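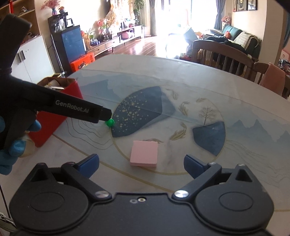

*The Rirnon dining table, top surface, with a pink block resembling a pad of sticky notes on the printed circle.*

# Rirnon Dining Table, Printed Top

The Rirnon is a large dining table from Lillar with artwork printed across the top. The background is pale and marbled. On it is a large circle outlined in thin gold, and inside the circle is a dark slate-blue shape scattered with pale gold dots and splatters. A lighter blue-grey shadow runs off the right side of that shape.

We sell the Rirnon as a family table, and most people who buy it use it for more than meals. It gets homework, mail, craft supplies and the contents of whatever bag came in last. The print has enough going on that a few crumbs don't jump out at you, but small bright things like a block of sticky notes are still easy to spot on it.

## The print

The artwork is one design, made for this table. It isn't a repeating pattern, so there is a right and a wrong way to turn the table if you care about how the circle faces the room. Most customers put the dark shape on the side away from the door. Try it both ways before you bring the chairs in.

Gold in the print is ink. It does not feel raised and it will not flake if you run a cloth across it. Under a warm bulb it looks more yellow than it does in daylight. If you are matching lamps or cabinet pulls to it, order the print swatch first and look at it in the room at night.

There is some variation in the pale background from one production run to the next. The circle and the shape inside it stay the same.

## Everyday use

- Wipe with a soft damp cloth, then a dry one.
- Dish soap is fine. Scouring powder is not, and neither are the green scrub pads.
- Use a trivet under anything straight off the stove.
- Pen and pencil come off with a damp cloth if you get to them the same day. Permanent marker may leave a shadow.
- Sticky notes can be put straight on the top. Peel them off slowly. If they have been there for weeks, a little dish soap takes off what's left.
- Lift open bins, planters and heavy bowls to move them. Dragging them over the print will scratch it sooner or later.

Place mats are a matter of taste. If you use them, pick ones with a cloth or felt back. Rubber backs can mark a pale top when left in one spot for a long time, and that kind of mark is not covered.

## If you use it as a work table

The Dostport storage line was made to go with our tables, and the desk tray is the piece most people add. It holds pens, a note block, tape and a pair of scissors, and it lifts off in one go when it's time to eat. The tray has a felt base.

For loose craft supplies, an open bin works better than a tray. Small round items such as beads and balls will roll on a hard top, so keep a shallow dish nearby for those.

We don't recommend cutting directly on the print with a craft knife. A cutting mat costs very little and a cut in the top can't be filled.

## Delivery and setup

The table ships in 3 cartons. The top is in the largest one, face down on foam. Open that carton last and leave the foam on the floor until the legs are on, so you have something to rest the top on while you work. Two people should turn it over. All bolts and the hex key are in the bag taped inside the leg carton.

Tighten the bolts by hand first, stand the table up, check that it sits level, then finish with the key. Go over them again after a month of use.

Check the print before you throw out the packing. If there is a chip or a flaw in the artwork, send us a photo of it along with the label from the carton, and keep the foam. We need it for the return.

## Price and options

| Item | Price |
|---|---|
| Rirnon dining table, printed top | $470 |
| Dostport desk tray | $58 |
| Mets seat pads | See the Mets page |

Print swatches are free, one per household. The Rirnon comes in this artwork only. Chairs are not included.

## Common requests

**Plain top.** The same table without the artwork is not in the line right now. We had one until December and it has sold through.

**Replacement top.** Available for tables under warranty. The warranty runs 3 years from delivery and covers peeling, fading indoors and faults in the print. It does not cover cuts, burns or use outdoors.

**Outdoor use.** Please don't. A covered porch still gets enough damp to affect the edges.

Page last updated January 29, 2020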